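Refinishing an oak-look table top – oil or poly?

hodlow_dave
Picked up a used kitchen table and the top needs redoing. It's 4 feet long and we eat at it every day. My wife wants hardwax oil and I was leaning toward water-based poly. I have half a can of Flernik satin left over from the stairs. Is there any reason not to use it up?

mshakya
How old is the can? If it has skinned over, throw it out. If it's still liquid, stir it well and strain it. Three thin coats, 8 hours between them, light sanding after the first.

Before any of that, find out whether the top is solid or veneer. Look at the end grain. If the pattern on the face doesn't carry over the edge, it's veneer or a print, and you can't sand it much.
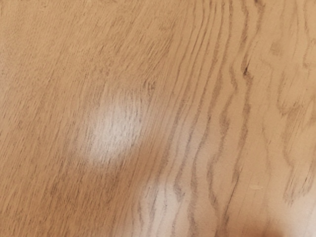
I went through a veneer once with 80 grit and had to paint the whole thing. Start at 180 and go by hand near the edges.

brakorstead77
I disagree on poly. It looks fine for two years, then it scratches and you have to strip everything. With oil you rub a bit more in where it's worn. I've done two tables with Hosoda oil and I wouldn't go back.

mshakya
Oil is fine if you keep up with it. Most people don't. Berry juice and red wine will get into an oiled top if you leave them overnight.

brakorstead77
So wipe it up. We have kids and ours has one mark on it, from a hot pan – and poly would have marked too.

Bimla Joshi
Whichever you choose, test it on the underside first and leave it a week. Some old tops have wax or silicone polish in them and the new finish won't stick. Wipe down with mineral spirits before you sand.

hodlow_dave
Checked the end and I'm pretty sure it's veneer. Will try both on the underside and let my wife pick.

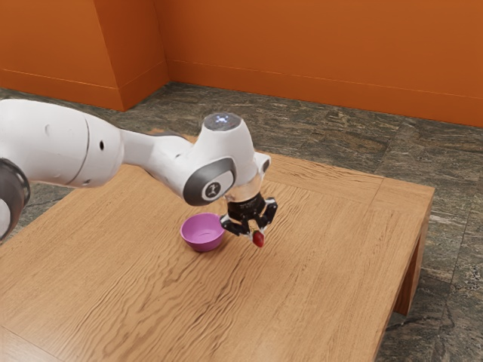
Similar threads
White rings on a shellac top
Leftover poly: how long does it keep?
Sanding veneer by hand, 200 grit or finer?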